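Search datasets, models, authors

# Stakton Bedroom Teleop, simulated split

Teleoperated demonstrations of a two-armed robot working in a simulated bedroom. All episodes were recorded by remote control through the Plelent hand-controller interface, with one operator driving both arms. No scripted motion and no planner output is included.

## Contents

- 2,462 episodes, of which 1,022 have been checked by hand
- 7 task prompts, listed in `tasks.json`
- One body camera looking over the robot's front, plus gripper views
- Joint positions, gripper opening and operator commands at every step

Files are grouped by task prompt. Each episode folder holds the video streams, `state.npz` and `meta.json`. The body view keeps both grippers and the furniture in sight during the approach to a dresser.
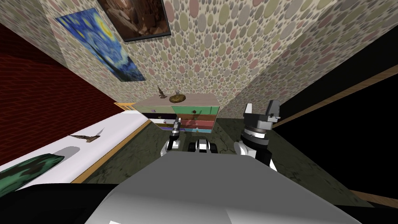

Deák asked on the tracker whether the left and right commands share one clock, because replaying them on a second simulator gave a visible lag between the arms. They do share one clock. The lag came from reading `cmd_right` with the old loader, which dropped the first sample. Use loader version 7 or later.

## Recording procedure

The operator holds one controller per hand. Squeezing the grip button connects the controller to the arm, and releasing it leaves the arm where it is. Operators were told to release and reposition their hands whenever a wrist felt strained, so many episodes contain short still periods. These are kept in the raw stream. Set `trim_idle=True` to remove them.

Gripper opening is a continuous value from the trigger, from 0 (closed) to 1 (open). It is not thresholded.

## Gripper views

Gripper frames are stored as rendered, without rotation to a level horizon. Walls and ceilings will appear at steep angles whenever the wrist is turned. The fingers are part of the render and hide some of the background. Do not mask them if the policy is expected to judge its own opening. 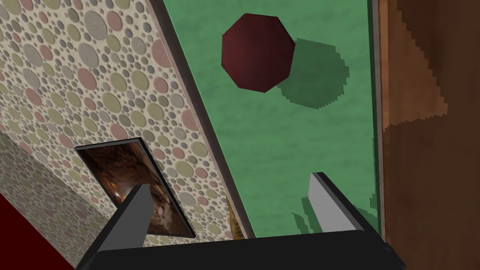
Training on leveled frames made things worse for us, one commenter wrote, and going back to the raw wrist angle fixed most of the missed grasps. We have not run that comparison. Wrist pose is saved next to each frame for anyone who wants to try it.

Room appearance is set by texture files, and several surfaces use dense patterns. The circle wallpaper is hard on feature matching, as similar discs repeat across the wall. Framed pictures give better landmarks when they are in view.
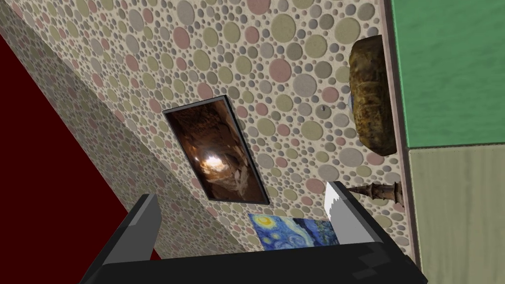 For camera pose estimation we therefore suggest using the saved wrist pose first and image features only as a correction. Intrinsics are fixed for the whole release and are stored once, in `camera.json`.

## Known problems

- In 91 episodes the operator restarted the approach partway through. They are marked `retry: true`.
- Shadow edges are stepped in some gripper views. This is a render setting and was left alone.
- Depth is missing from the September batch.
- The Windton export script writes gripper opening as a whole number. Re-export from `state.npz` if you used it.

Success labels were entered by the operator at the end of each episode. A label refers to the full prompt, so an episode with a good first half and a failed second half is marked as failed. Single frames should not be used to infer the label. 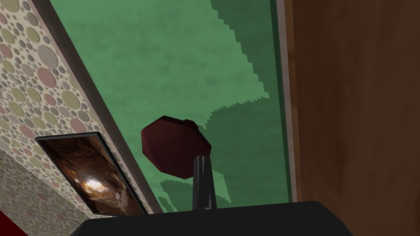 Can the unchecked episodes be used for training?

They load the same way and use the same format, but their success labels have had no second look. Filter on `checked: true` for evaluation.

## Splits

`train`, `val` and `test` are divided by operator session, so no session appears in two splits. The session key is in `meta.json`. Keep the division if you report results on `test`, and state the loader version with them.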